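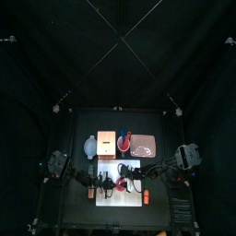 Page last changed: May

Speaker notes, "Can it do the dishes yet?" (35 minutes, leave the rest of the 45 for questions)

Say hello, thank Pretberg for the hall, and let people settle in. Start with the bowl, the cup with its spoon standing up in it, and the tray with the crumpled plastic bag on top. Ask who tidied something like that before coming out tonight. (Wait for the hands, they always go up slowly!)

Then the honest answer, which is "a bit". Two arms can share a job over a board nicely enough, but clear plastic is a real bother, as it bends and shines and never has the same shape twice. Tell the Fontes story about the bread bags, and don't rush it.

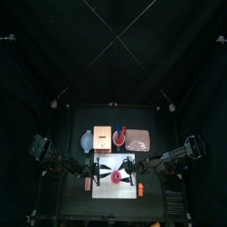
A soft thing is kinder, because you can squeeze it a little wrong and get away with it. A cup is less forgiving, and a cup with cutlery in it is less forgiving again. Mention that at Prinine we asked for 1000 tries at one small chore before anybody would use the word "reliable", and I still think that was fair.

Shop floor next: same colours, same spots, same neighbours every shift. Much easier than my kitchen. Slow down for the 2 Skekasier slides, then take questions.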